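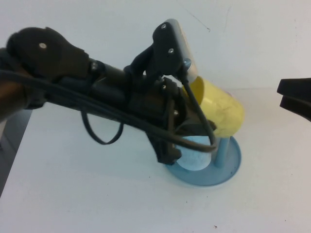
Fig. 1. Yellow item over the small blue stand, white table.

Unit 2: Cups, stands and the drinks corner
Housekeeping Skills, Ustano Training Kitchen
Notes by Hatice Ateş, with changes from Ross Tosh

This handout goes with the second practical. Bring it with you, as there is no spare copy at the benches. The first practical dealt with plates and cutlery, and those notes still apply to washing. From here on we deal only with plastic tumblers and the stands they are kept on.

2.1 Why we use a stand

A tumbler left upside down on a flat worktop traps air and water under the rim. The inside stays damp and can start to smell. A tumbler left the right way up dries more quickly but collects dust. A stand with a tray is a fair compromise for a small kitchen: the cups are kept together, drips go into the tray, and the whole set can be lifted when the worktop is wiped.

A stand also shows at a glance whether a cup is missing. In the drinks corner at Tollow House, where many of you will do your placement, there are 13 stands across the floors and each one is checked at the end of the shift.

2.2 Setting out

Wipe the worktop first and dry it with a clean cloth. Put the stand down with clear space beside it for the cups you are working on. Students who crowd the cups against the tray usually knock one over.

Cups waiting to be looked at stand upright. Cups that have been passed go on the stand upside down. Keep to this even with a single cup, so that anyone taking over from you can tell where you have got to. 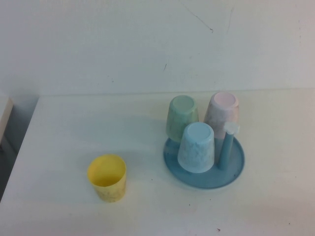

Page last changed: 1 August 2023

In Fig. 2 three cups are on the stand with their bases up, the pale green one at the back left. The yellow cup is upright on the table, well apart from the tray. Under our rule it still counts as waiting.

Hold each cup by the side wall, low down when it is upright. Keep fingers out of the inside and off the rim. Turn it over above the worktop, then bring it across to the stand. Lower it slowly and let go once it is steady.

2.3 Looking over the outside

Coloured plastic with a marbled finish is harder to check than plain white. Grey or greenish patches may belong to the pattern, or they may be tea, grease or old detergent. Turn the cup in good light and compare it with the others in the set. Fig. 3 shows darker cloudy patches on a yellow surface at close range. A photograph won't settle what such marks are, so use the test below on the cup in your hand.

Rub the mark with a damp white cloth. If colour comes off on the cloth, wash the cup again. If nothing comes off, try once more with a little bicarbonate of soda. A mark that stays the same after both is treated as part of the finish and the cup is passed. Cups with cracks or a rough rim go to Florante Belmonte for replacement and must not go back on the stand.

Trays need the same attention. Specks and scuffs show up on pale colours. Wipe the tray, then the post, and finish with the knob at the top, where hands go most often. 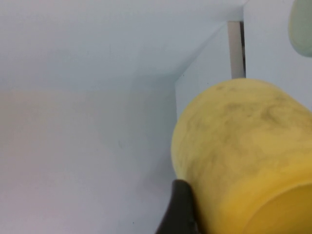

2.4 For the next session

Read pages 13 to 19 of the course book. Write a short note, no longer than one side, on how cups are dried and stored in a kitchen you know. Give it to Ilgın Keskin before the practical or leave it in the tray outside room 397.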